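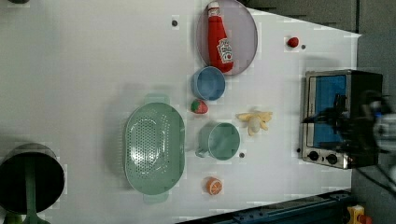
I've been selling play food for long enough to have opinions about it, and my main opinion is that most sets give you way too much food and nothing to put it on. You open the box and there's a mountain of tiny peas and a slice of pizza, and then everybody is serving lunch on the lid. The Lellton Play Lunch Set goes the other way. It's a proper little table's worth of dishes with a handful of food to go on them, and the food is big enough to matter. The ketchup bottle goes nearly all the way across the plate, and it's plush, so it's less a condiment and more a guest at lunch. I love it. It's the first thing every kid in the shop picks up!

Reading time: 5 minutes

Lellton Play Lunch Set, nine pieces
$70
In stock at the Dresby shop, ships within 6 days

What you get: a round plate in a soft lavender, a blue cup that's wide enough to pass for a small bowl, a green mug with a handle, a green colander, a plush ketchup bottle, a banana, a strawberry, an orange slice and one little round red fruit. The toaster oven in the pictures isn't part of the set. I get asked that a lot (usually by someone already holding their wallet), so there it is up top.

About that little red fruit. The box says cherry. My customers have told me it's a cherry, a tomato, a berry and a very small apple, and I've stopped correcting anyone. It goes in pies, it goes in salads, it goes under the couch. If you lose it, write to me, I keep spares behind the counter and I'll put one in an envelope for the price of the stamp.

The colander is the piece I'd buy on its own if Lellton would let me. It's oval, it has a flat handle at each end, and the bottom has rows and rows of holes in it. Kids wash things in it. They carry things in it. Mine spent most of one winter as a boat. You can use it in the bathtub too, and the water really does drain through, so you don't end up tipping a quart of bathwater down your sleeve the way you do with the toy pots. It's on the large side next to everything else, and I think that's right, because then the rest of the food can live inside it when lunch is over.

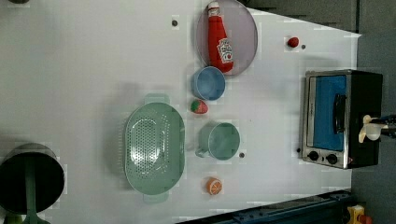 Lellton Play Lunch Set, with the ketchup on its plate and the colander and mug side by side. Oven not included.

Colors first, because that's what grown-ups ask about. The dishes are all quiet shades, lavender and light blue and soft greens, and then the food comes in bright on top of that. I was a little worried it would look washed out on a shelf when I ordered my first case. Nope. Put the red ketchup on that pale plate and you can find it from the other side of the room. The mug and the colander are close in color without being a dead match, in case you're the kind of person who would want to know that before ordering (I am that kind of person).

The banana comes peeled, with the flaps opened out and the pale fruit in the middle. It doesn't close up again. A couple of people have been disappointed by that, so I'm saying it here in plain words: this is a banana that has been peeled forever. If you want the kind that zips or sticks shut, the Ghanem fruit basket has one, and it's a good one, but the pieces in that basket are smaller and they look a bit lost next to these dishes. I've tried mixing the two sets and the Ghanem grapes were fine, the pear was fine, and the pineapple was silly.

The orange slice is cut flat, so you can lay it down and it stays where you put it. Good for kids who like to set a table very carefully and then be upset when something rolls. The strawberry has its green top on and it will roll a little. The mug is a decent size for a small hand, and the handle has enough room for fingers to go through and come back out.

Cleaning, then. Dishes go on the top rack, no heated dry. I've put the plate through more times than I can remember and the color has held up fine. The hard fruit I just wash in the sink with dish soap. The ketchup bottle is the one you have to be a bit nice to: cold water, a sponge, and let it sit out overnight. Please don't put it in the dryer. I did, once, and the bottle was okay but it came out with a lean to it, and now it's the shop sample and it has been leaning on the shelf ever since.

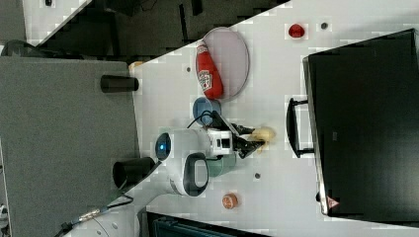
Ages: Lellton says three and up, and I'd stick to that on account of the little red fruit. Past that I don't see much of an upper limit. I've had kids of eight or nine run a whole restaurant out of this thing, with menus and a waiting list and some pretty rude service. If you have a younger one in the house, take the small fruit out and hang on to it for later. The set works fine without it.

Storage is easy if you do it in the right order. Plate on the bottom, colander on the plate, fruit in the colander, mug and cup on top, and then the ketchup goes wherever the ketchup wants to go. The box it ships in has a lid that's fine for a few months and then the corners give up. I sell a Lurkbridge canvas tote that fits the lot with some room left over, and I'll knock $5 off the tote if you buy the two together. Just put a note in the order and I'll fix the total before I charge you.

Things I'd change, if Lellton ever asked me. A second plate! One plate and a cup and a mug makes for a slightly odd lunch for two, and somebody always ends up eating out of the colander. I'd also like the plate sold by itself, and I've been told that's coming, though I was told that last year too. And I wouldn't mind a fork.

Shipping and returns: orders that come in before noon usually go out the next morning. Unopened sets can come back for a full refund, opened ones for store credit as long as everything's in there (I do check the colander). If a piece shows up damaged, send me a picture and I'll send you a new one, no need to mail the old one back. Pickup at the Dresby shop is free. Come around to the side door if the front is locked, I'm probably in the back unpacking boxes and I can hear the bell from there.

Home Play Food Dishes Totes Gift Cards Shipping Contact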